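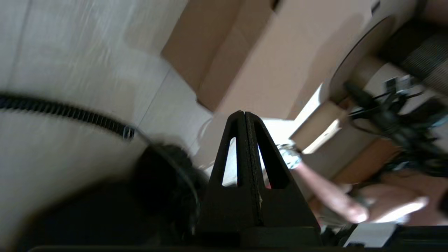 Fitting and comparing gripper fingers on a workshop arm

Swapping fingers on a small arm takes a few minutes once you have a routine. The first few times it took me most of an evening. These tips come from trying two sets on the same arm, one from Goson and one from Mevel.

Power down before you reach in. Pressing stop on the controller isn't enough. Switch off at the wall and wait for the light to go out.

Take off watches, bracelets and rings. Metal near open connectors is a bad idea, and a strap will catch on a finger sooner or later.

Sort the cables first. Leave a loose loop at the wrist and turn the joint by hand through its full travel. If the loop goes tight at either end, give it more. Coiled cable copes better with this than straight, but it pulls back, so clamp it near the fitting.

Do the screws up in turns. Nip each one, then go round again. If you tighten one side fully, the fingers meet at the base and gape at the tip.

Check that the tips close square. Shut the gripper on a strip of paper and tug. Do it at the tip and again halfway down.

Test with the same things each time. I use a wooden peg, an egg cup, a 22 mm socket and a folded tea towel. Thirty-three picks each, same speed, same starting point. Write down the drops as they happen.

Fingers with cut-outs bend more. They wrap round the egg cup nicely and are poor on the socket. Solid ones are the other way about.

Look at the wrist camera picture after every swap. A longer finger can hide the thing you are trying to pick up. Slow the arm down too, as a fast swing gives you nothing but blur.

Keep the boxes until you have decided. Goson took mine back without fuss, but wanted the original packing.

I kept the Mevel set for general use. The Goson pair dropped the socket less often but marked the peg.

Comments

Sajib Herath: What speed did you run the picks at? Mine start slipping above 42 per cent.

Svitlana Hrynyshyn: Paper test is a good one. I found one side of mine was 2 mm short.

Sajib Herath: Anyone tried the McIver fingers? They look stiffer.

Filed under: Workshop, Small Robots, Tools on Test

Recent tips
Labelling cables so the labels stay on
Winddale bench clamp: six months on
Getting tape residue off painted metal
Storing small screws by length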